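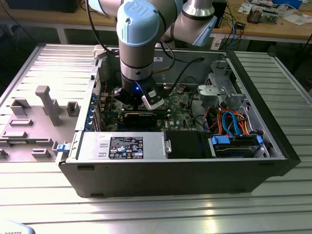
Side off, lying down, blue clips everywhere. Old tower teardown, a thread 🧵

**1/** Right. Been putting this off since June. Old desktop tower, black case, weighs a ton. Job is: what's worth keeping, what goes in the recycling. Typing this between cups of tea so excuse spelling

**2/** Things I like already — the blue bits. Anything blue is a latch or a clip, so you're meant to touch it. Expansion slots down the back, hard drive bay, all blue. Wish my washing machine was like this

**3/** Things I don't like: the wiring. Orange, red, yellow, all in a knot over the drive bay with the blue SATA leads shoved in with it. Every old tower I've ever opened has this knot. Do they breed in there

**4/** Bheki Venter asking is the graphics card any good. No idea yet mate. It's black and it's in the slot. Will read the sticker when it's out

**5/** Order I'm going in, for those asking:
- drive first, gets wiped, goes in a labelled bag
- card
- memory
- power supply last, it's the heaviest and I always skin a knuckle

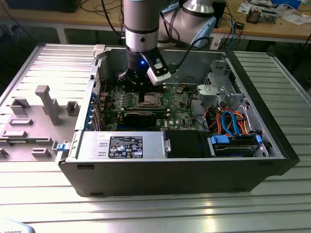 **6/** Anyway it's a Dell, logo's printed right there on the board. Means I'm not assuming the power supply will swap into any old case. Check yours before you buy a replacment, the plugs and the fixing holes can both catch you out

**7/** CPU socket. If you're doing this at home and the cooler's off, keep your fingers and sleeves AWAY from it. Zanele Adams bent pins on one with a jumper cuff and we still bring it up

**8/** Somebody's handwriting on a little white sticker by the power supply label. I love these. Always want to know who wrote them and whether they ever got lunch that day

**9/** Costs, as people always ask. Kekana had a used drive bracket up at 60 plus postage. Sixty!! For a bit of metal. Keep your brackets

**10/** Screws go in an egg box, one dip per part. Not a mug. I did a mug once and spent a whole evening sorting them on a tea towel

**11/** Gianni Pace wants the case when I'm done, says he'll make a planter out of it. Fine by me, he can come and carry it

**12/** Kettle's on again. More when the card's out — if anyone knows a decent way to untangle that wiring without swearing, replies are open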